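Gameck Sorting Bin Kit for Shared Workshops

Reading time: 5 min

The Gameck kit turns a used industrial arm into a bench sorter for mixed household waste. It supplies the gripper bracket, finger set, wiring harness and control software. Arm, bin and table are supplied by the builder. Rated object weight is up to 89 g with the standard fingers.

The harness runs outside the arm and is tied along the last two segments. Leave a service loop at the wrist before tightening any ties. Turn the wrist through its full travel by hand jog and check the loop at both ends.

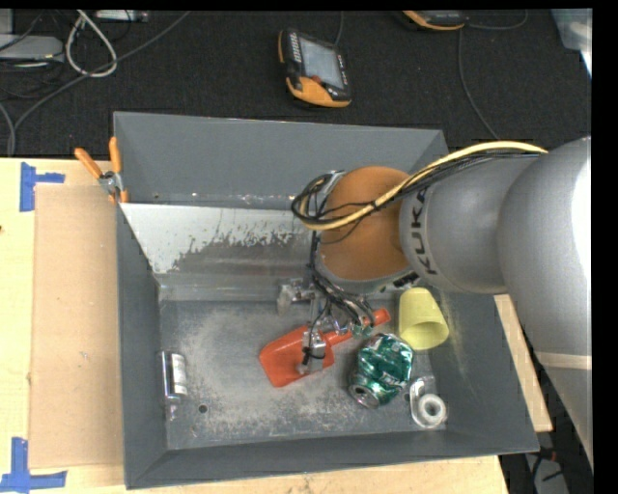
Bin and table setup

Use a metal bin with sloping sides. Objects slide back toward the floor, within reach of the fingers. Mark the bin position on the tabletop with tape and repeat the calibration if it shifts. Start with light plastic items and crushed cans. Clear plastic is the slowest class to tune.

In the box

Gripper bracket, Jomico finger set, harness, 41 fasteners, license for 5 seats. Ships Wednesday.

Comments

sirk_bench: Does the bracket fit the older Sirnidow flange?
Gameck: With the adapter plate, sold separately.
tallowbox: Harness is short if your controller sits under the table. I added an extension.

Related items

Sirnidow adapter plate
Nambiar cable tie set
Jomico replacement fingers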